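3.2 Setting and materials

The study took place at two sites, the Poleck community center and the adult learning annex in Skeseck. Both sites offer evening classes in household budgeting, and both agreed to let the research team recruit from their enrollment lists. A total of 50 adults completed the full set of sessions. Written records from earlier classes, 3,895 entries in all, were used to set the price ranges for the purchase diary described in Section 3.3.

Participants worked alone at a table and sorted small items into spending groups before filling in the diary. The sorting task follows the Trarnora procedure, with one change: the groups were left unnamed until the end of the session. Earlier work with named groups found that people tended to copy the labels from their class handouts – a habit that hid the differences we wished to measure.

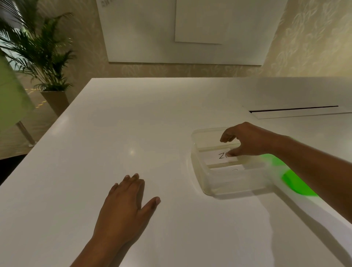

Figure 2. A hand reaching into a clear plastic container at a white table.

Each session lasted over 3 hours, including a meal break. Diaries were collected at the end and checked for missing pages. Where a page was missing, the participant was asked to complete it by mail. Diaries returned after the end of November were left out of the main analysis and are reported separately in the appendix.

Spending groups were coded by two readers who did not know which site a diary came from. Disagreements were settled by discussion using the Abdelaziz coding guide. Food bought outside the home caused the most difficulty, as many participants recorded it together with travel costs. We kept such entries whole and gave them a shared code, so that the totals in Table 4 match the amounts the participants wrote down.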